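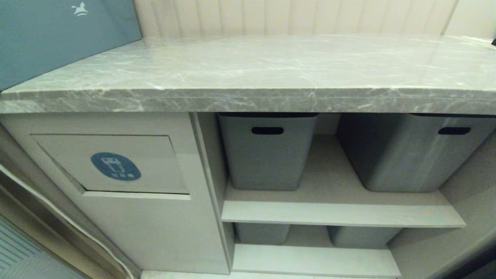 벨러미관 2층 탕비 공간 서비스 로봇 끼임 정지 사례 및 후속 조치 안내

시설안전 소식 / 자동화 설비 운영

2018년 9월 18일 오전 벨러미관 2층 탕비 공간에서 시험 운영 중이던 서비스 로봇 Uson의 오른팔이 하부장 쓰레기 투입구 덮개에 걸린 채 멈추는 일이 발생하였습니다. 인명 피해와 화재, 누수는 없었습니다. 다만 로봇이 정지 상태를 유지하지 않고 같은 동작을 되풀이하였고, 그 과정에서 현장에 있던 직원이 팔 가까이에 손을 뻗은 사실이 확인되어 피스브리지 안전관리실은 이를 아차사고로 분류하고 조사를 진행하였습니다. 입주 기관과 협력사 여러분께 경위와 조치 사항을 다음과 같이 알려 드립니다.

작업 내용

해당 로봇은 대리석 무늬 상판 위를 정리하고, 버릴 물건을 상판 아래 투입구에 넣은 뒤, 옆 개방형 선반에 있는 회색 수납통을 꺼내고 되돌려 놓는 작업을 맡고 있었습니다. 투입구는 하부장 앞면 위쪽에 있는 직사각형 덮개이며, 덮개에는 쓰레기통 그림이 그려진 짙은 파란색 스티커가 붙어 있습니다. 수납통 앞면에는 손잡이 구멍이 나 있어 로봇은 이 구멍을 기준점으로 삼아 통의 위치를 잡습니다.

투입 동작은 덮개를 손끝으로 밀고, 물건을 놓고, 손을 빼는 순서로 짜여 있습니다. 사람에게는 단순한 일이나 로봇에게는 덮개의 반발력, 손의 각도, 놓는 시점이 모두 맞아야 하는 작업입니다. 시험 운영 개시 이후 축적된 투입 동작은 2552회이며, 이번 건 이전에 끼임으로 기록된 사례는 없었습니다.

발생 경위

로봇은 상판 위에 놓인 빈 종이컵을 집어 투입구로 옮겼습니다. 덮개를 미는 동작까지는 정상이었습니다. 이후 손가락을 벌려 컵을 놓는 단계에서 컵이 떨어지지 않고 손가락 안쪽에 남았고, 제어 프로그램은 손가락이 벌어진 각도만으로 투입이 끝난 것으로 판단하여 팔을 뒤로 뺐습니다. 벌어진 손가락이 안쪽으로 되돌아오던 덮개의 윗모서리에 걸리면서 팔의 부하가 올라갔습니다.

부하 감지에 따른 1차 정지는 설계대로 작동하였습니다. 문제는 그다음이었습니다. 재시도 절차가 정지 원인을 확인하지 않은 채 자동으로 시작되었고, 로봇은 팔을 뒤로 당기는 동작을 모두 5회 반복하였습니다. 재시도 사이의 대기 시간은 7초로 설정되어 있었습니다.

이 대기 시간 동안 로봇은 겉으로 완전히 멈춘 것처럼 보입니다. 당시 탕비 공간을 이용하던 직원 한 분이 로봇이 고장 난 것으로 여기고 덮개를 열어 손가락을 빼 주려 하였습니다. 손이 닿기 전에 재시도 동작이 시작되어 직원은 바로 물러섰으며, 접촉은 없었습니다. 이어 현장 담당자가 비상정지 단추를 눌러 구동 전원을 차단하였습니다.

원인 조사 결과

조사는 피스브리지 안전관리실이 주관하고 로봇 제어부의 유지보수를 맡은 지리투스가 기록 분석을 담당하였습니다. 확인된 원인은 다음과 같습니다.

첫째, 투입 완료 판정이 손가락의 각도에만 의존하고 있었습니다. 물건이 손에서 떨어졌는지를 확인하는 절차가 없어, 젖은 컵이나 얇은 포장재처럼 손가락에 달라붙기 쉬운 물건에서는 오판이 생길 수 있는 구조였습니다.

둘째, 손을 빼는 경로가 들어갈 때와 같은 높이로 고정되어 있었습니다. 덮개가 열린 정도를 고려하지 않은 경로여서 손가락이 벌어진 상태에서는 여유가 충분하지 않았습니다.

셋째, 부하 감지로 인한 정지와 단순 위치 오차로 인한 정지가 프로그램 안에서 같은 등급으로 처리되고 있었습니다. 위치 오차는 자동 재시도로 해결해도 무방하나, 무엇인가에 걸려 부하가 올라간 경우에는 사람이 상태를 확인할 때까지 멈추어 있어야 합니다. 안전관리실은 이 항목을 이번 사례의 가장 중대한 결함으로 판단하였습니다.

넷째, 대기 상태를 알리는 표시가 부족하였습니다. 재시도를 기다리는 동안 상태등이 정상 대기 때와 같은 색으로 켜져 있어 주변 사람이 다음 동작을 예상할 수 없었습니다.

덮개와 하부장에 대한 점검도 함께 이루어졌습니다. 덮개의 경첩과 복귀 동작은 사용 기준 안에 있었으며, 가구 쪽 결함은 원인에서 제외하였습니다. 선반과 수납통 역시 이번 건과 관련이 없는 것으로 확인되었습니다.

조치 사항

제어 프로그램은 지리투스가 수정본을 제출하였고, 주요 변경 내용은 아래와 같습니다.

부하 감지로 정지한 경우 자동 재시도를 금지하고, 담당자가 현장에서 확인한 뒤 수동으로만 해제하도록 변경하였습니다.

물건을 놓은 뒤 카메라로 손 안쪽을 확인하고, 물건이 남아 있으면 팔을 빼지 않고 담당자를 호출하도록 하였습니다.

팔을 뺄 때에는 손가락을 먼저 오므린 다음 경로를 시작하도록 순서를 바꾸었습니다. 물건이 손에 남은 경우는 앞의 확인 절차에서 걸러지므로 이 순서가 적용되지 않습니다.

정지 중이지만 다시 움직일 수 있는 상태에서는 상태등이 노란색으로 점멸하고 경고음이 울립니다. 적색 점등은 구동이 차단된 상태를 뜻합니다.

수정본은 별도 시험실에서 검증을 진행하며, 검증이 끝날 때까지 벨러미관의 투입 동작은 중지합니다. 상판 정리와 수납통 정돈 작업은 담당자가 비상정지 단추를 소지하고 입회하는 조건으로 계속합니다. 투입 동작의 재개 여부는 10월 운영 점검 회의에서 검증 결과를 검토한 후 결정할 예정입니다.

검증 항목에는 종이컵 외에 비닐 포장, 티백, 휴지, 접힌 종이 상자를 포함하였습니다. 시험은 물건을 일부러 손가락에 붙인 조건과 덮개를 절반만 열리게 한 조건에서도 실시하며, 한 번이라도 정지 후 자동으로 다시 움직이는 사례가 나오면 불합격으로 처리합니다.

이용자 준수 사항

로봇이 작업 중일 때에는 팔이 닿는 범위 안으로 들어가지 마시기 바랍니다. 상판 아래 투입구나 선반을 사용하셔야 할 경우에는 현장 담당자에게 먼저 말씀해 주십시오.

로봇이 멈추어 있더라도 손이나 팔, 로봇이 잡고 있는 물건을 만지지 마십시오. 정지한 모습만으로는 구동이 차단되었는지 알 수 없습니다. 걸린 물건을 빼거나 덮개를 대신 열어 주는 행동도 삼가 주시기 바랍니다.

위험하다고 판단되면 누구나 비상정지 단추를 누를 수 있습니다. 단추를 누른 데 대하여 사유서를 요구하거나 책임을 묻는 일은 없습니다. 누른 뒤에는 해제하지 말고 그대로 둔 상태에서 담당자에게 알려 주십시오.

현장 담당자 준수 사항

담당자는 작업 시작 전 투입구 덮개가 걸림 없이 여닫히는지 손으로 확인하고, 상판 위에 로봇의 작업 대상이 아닌 물건이 있으면 작업 구역 밖으로 옮겨야 합니다. 선반의 수납통은 손잡이 구멍이 앞을 향하도록 놓습니다.

정지가 발생하면 비상정지를 먼저 작동한 후 걸린 부위를 확인합니다. 팔을 손으로 밀어 움직여야 할 때에는 제동 해제 절차를 따르며, 한 사람이 팔을 받치고 다른 사람이 해제 장치를 조작합니다. 혼자서 해제하는 것은 금지합니다. 점검 일지에는 정지 시각, 잡고 있던 물건, 상태등 색상, 주변에 있던 사람의 위치를 적어 주십시오. 접촉이나 손상이 없었던 건도 기록 대상입니다.

안전관리실 의견

이번 조사를 총괄한 샤구프타 니아지(Shagufta Niazi) 안전관리실장은 보고서에서 “직원이 손을 뻗은 것은 도우려는 마음에서 나온 자연스러운 행동이며, 설비는 그러한 행동을 전제로 설계되어야 한다”고 밝히고, 이용자 안내 부족을 운영 측의 개선 과제로 명시하였습니다. 아울러 동일한 재시도 절차를 사용하는 다른 작업, 특히 수납통을 선반에 되돌려 넣는 동작에 대해서도 같은 기준의 점검을 지시하였습니다. 통이 선반 안쪽이나 옆 칸막이에 걸린 상태에서 밀어 넣기를 반복할 경우 유사한 위험이 있다는 판단에 따른 것입니다.

해당 점검은 현재 진행 중이며, 결과는 투입 동작 검증 결과와 함께 다음 호에 게재합니다. 유사한 정지나 이상 동작을 목격하신 분은 벨러미관 안내 데스크에 비치된 아차사고 신고서를 작성하시거나 안전관리실로 직접 알려 주시기 바랍니다. 신고서에는 이름을 적지 않아도 됩니다.

피스브리지 안전관리실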